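Kettani House Residents' Association
Minutes of the March meeting, ground floor common room

Present: Maureen Fairclough (chair), Rutilio Camacho (minutes), residents from 19 units. Apologies received from units 2 and 70.

The meeting opened at 7:05 p.m. The minutes of the previous meeting were approved with one correction. The repair to the side door was billed by Zulberg, and the earlier minutes had the wrong firm.

Cups for the common room

Maureen reported that the paper cups will run out before the summer and that she would like to stop buying them. She went over the two kinds of reusable cup under consideration. One is light blue, wider at the rim and narrower at the base. The other is tan with straight sides and a grain like bamboo. Both are priced by Stuvo, and the prices were passed around on the order form (form 3359).

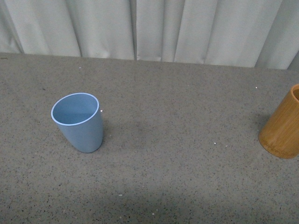 Rutilio would go with the blue one if it stacks, and wanted to know before any money was spent whether a full set would fit in the cabinet over the sink. Maureen said she would measure the shelf. She thought it would fit if the old vases came out, and the vases have been up there longer than the current lease on the building.

There was some talk about washing. The common room has no dishwasher -- the hookup was capped when the kitchenette was redone -- so everything is washed by hand. One resident asked that people who use the cups at card night wash them the same evening and not leave them in the sink. Agreed. Another resident was against the bamboo style altogether, having had one at home that took on the taste of coffee.

A resident from the second floor asked whether the cups could be marked so they do not wander off to the apartments. Maureen said paint marker wears off. Left for now.

It was moved and seconded that the association buy blue cups only. Carried, two against.

Action: Maureen to measure the shelf and send in the order form.

Table and curtain

The gray speckled table is staying. Rutilio had looked into replacing it and found nothing in the same size that the association could pay for. The top is sound. He asked again that it be wiped down after use, crumbs included, and that the cloth be rinsed and hung up afterward.

The pale curtain behind the table was discussed at more length than expected. Some residents want it taken down so the room feels bigger. Others pointed out that the wall behind it still has the old brackets and needs patching. Maureen suggested leaving the curtain up until the wall is done. She will ask for a price on patching and paint together. The curtain will be washed once in the meantime, on cold, and rehung the same day.

Action: Rutilio to take the curtain down for washing. Maureen to get the price.

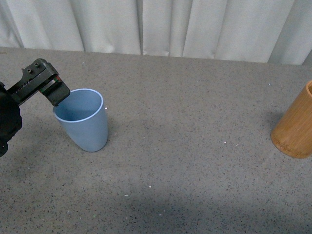
Storage and labels

The cabinet over the sink will be for cups and plates only. The lower cabinet is for the coffee urn, the extension cords and the Tronix radio, which still works but needs a new antenna. Anything left on the counter for more than a week goes in the box by the door.

The blue cups will go on the bottom shelf, upright, so they can be reached without the step stool. Rutilio will print a label for the shelf.

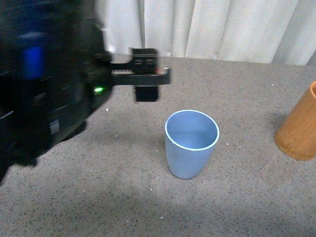
The label should also say where the dish soap is kept, because it has moved twice this year. Maureen asked that the tape used be the kind that peels off clean. The last labels took paint with them.

The spare key to the cabinets is still missing. If it has not turned up by the next meeting, the lock will be changed and the cost taken from the room fund.

Other business

The card group asked to start at 6:30 p.m. in place of 7. No objection.

The light over the sink flickers. Rutilio will try a new tube first.

The meeting closed at 8:20 p.m. Next meeting in the common room, same time, with the cup order and the wall price on the agenda.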